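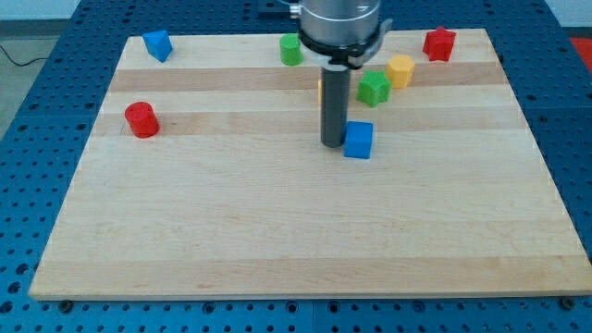
Trorkeck has released version 30 of Brendo, its note-taking app for Android, with changes to search, file syncing and the home screen widget.

Search now runs on the device and covers text inside attached PDFs, up to a limit of 200 pages per file. Results can be filtered by folder or by the date a note was last edited. The index is built in the background while the phone is charging - users with large libraries may not see complete results until the next day.

Syncing has been moved to a new system that sends only the changed parts of a note. Product lead Ruoxi Li said a test library of 767 notes now syncs in 20 seconds on a home connection. Shared folders still use the old method and will be switched over in August.

The widget can be resized and follows the system theme. A bug that duplicated checklists after a restore has also been fixed.

The update is rolling out in stages through the Play Store. The tablet layout is unchanged.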